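Dishwasher leaving white film on mugs and bowls only

Tasasov
Dishwasher is 4 years old. In July we moved to a house on bore water and now there is a chalky film on the mugs and bowls. Plates come out fine. I run the 60 degree program with tablets, and the rinse aid is full. Is this hardness or a faulty spray arm?

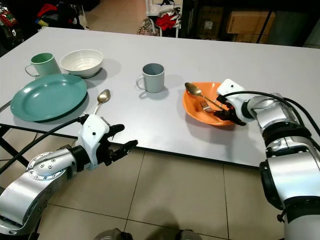 The filter has been cleaned twice. A test strip from the hardware store gave 20 grains, but I don't know how far to trust it.

Vutberg
Wipe a mug with white vinegar. If the film goes, it's scale. If it stays, the glaze is etched and won't recover. At 20 grains you need salt in the softener, and the hardness setting has to be raised in the menu - the factory default is usually too low. Not every machine has a softener, so check for a screw cap in the floor of the tub.

Also check the upper arm. Mine had 34 jets and half were blocked with grit. A toothpick clears them.

Tileck
Just use more rinse aid. Worked for me.

Tefera
More rinse aid won't remove scale that's already there. Run it empty with citric acid first, no tablet, then set the hardness.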